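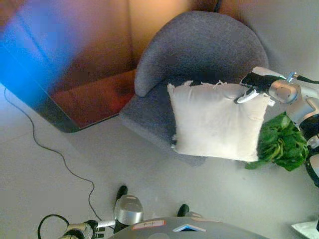 4.2 Grasp selection on soft furnishings

The planner takes a segmented point cloud from the head camera and proposes grasps along the outline of the target object. For rigid items the outline is stable and the first proposal is normally used. Cushions are harder. Loose threads on an edge show up in the depth data as short spikes, and an early version of the Kedix planner placed grasps on them. We now smooth the outline before sampling and give extra weight to corners, where the cover can be pinched without closing on the filling.

Each candidate is scored on reach, clearance from the chair back and the angle of the wrist at contact. Nearby objects that must not be touched, such as plants, are held in the map as padded boxes. The padding is set to 30 mm. Candidates whose arm path enters a box are dropped before scoring, which leaves 17 on a typical run in the Woldale room.

Figure 4 shows a corner grasp on a white cushion lying on the seat of a grey armchair. The right arm comes in from the side, beside the leaves of a plant, and the gripper holds the upper right corner. 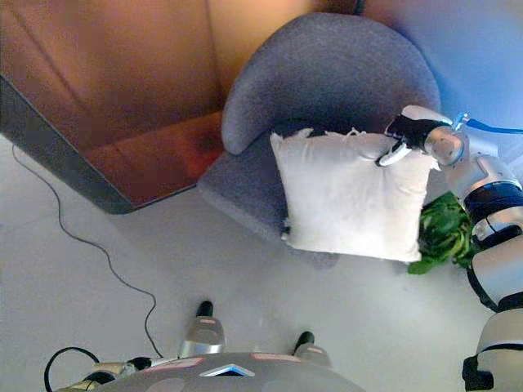

Figure 4. Corner grasp with the right arm.

Mekdes Admasu objected, on reading a draft of this section, that corner weighting hides a weakness in the perception step: if the outline is wrong by more than the width of the fingertip, a corner is the worst place to aim. We accept the point. The planner therefore compares the outline from two consecutive depth images and falls back to an edge grasp when the corner positions disagree.

The weights were tuned by hand on 195 recorded point clouds and left unchanged from April onwards. Planning runs on the same computer as the arm controller, at a lower priority, and a new request cancels any plan still being scored.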